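Room and Grounds Walk-Through, Sturkenley Guesthouse
Checked by Nigel Pilkington, 11 Jan 2020
Next full check: June, before the pool gets busy

I've kept the same order as last time so you can lay the two side by side. Where something passed I've mostly just said so, but you know me, I do like to add a note or two, and I hope they're read in the friendly spirit they're meant!

FRONT DESK AND LOBBY
Entrance mat lies flat: OK
Exit sign lit: OK
Fire extinguisher tag in date: OK
Comment: The desk staff greeted me with coffee before I had my coat off, and they knew right away where the evacuation map was, which I can't say for every place I visit. The map still shows the old laundry door, so please print a fresh one.

STAIRS AND HALLWAYS
Handrails firm: OK, except upper landing
Hall lights working: OK
Carpet edges down: NEEDS WORK
Comment: The rail on the upper landing wobbles at the wall end. It's a small wobble, but guests come down with suitcases in one hand and lean on it hard with the other. The carpet outside the linen closet has started to curl again (I know you glued it once already, bless you), and I'd go with a proper metal strip this time.

GUEST ROOMS
Smoke alarm sounds on test: OK in all rooms entered
Window latches: OK
Bathroom grab bars: OK
Door closers: one slow, Lodhi wing
Comment: Lovely clean rooms, and the new bedspreads are so cheerful. I did find a space heater plugged into an extension cord in the Lodhi wing. Please plug it straight into the wall or, better still, ask Drillton to come and look at the radiator. Their callout fee was 200 last year and may have gone up.

POOL AND TERRACE
Gate closes and latches by itself: FAIL
Depth markers readable: OK
Ring buoy and hook on the wall: OK
Loungers sound: one pulled out of use
Comment: The gate swings to but stops short of the latch, and it needs fixing before anybody swims, so I've put it at the top of the list. I tried it over and over, hoping I'd been too gentle with it. The Nellov quote for a new hinge and latch came to 532, and a whole new gate would be 1,000. I'd be happy with the hinge. The lounger with the cracked leg is behind the pump shed with tape on it. Please don't let it wander back out, comfortable as it is.

BREAKFAST ROOM AND KITCHEN
Hood filters clean: OK
First aid kit full: short on burn dressings
Floor dry and clear: OK
Hot water urn on steady surface: OK, moved since last visit
Comment: Thank you for moving the urn away from the table edge. The toast station is much easier to get around now, too. Burn dressings can go on the next regular order.

TO DO, IN THIS ORDER
Pool gate hinge and latch
Landing handrail
Space heater off the extension cord
Carpet strip by linen closet
Door closer, Lodhi wing
Burn dressings
New evacuation map

I've allowed 600 for the whole list, which should cover it if the radiator behaves. Call me once the gate is done and I'll stop by to try it myself.

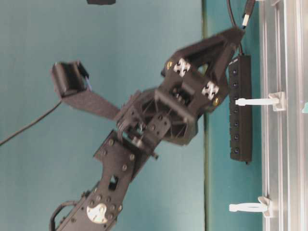
Black robotic arm with gripper, teal-blue background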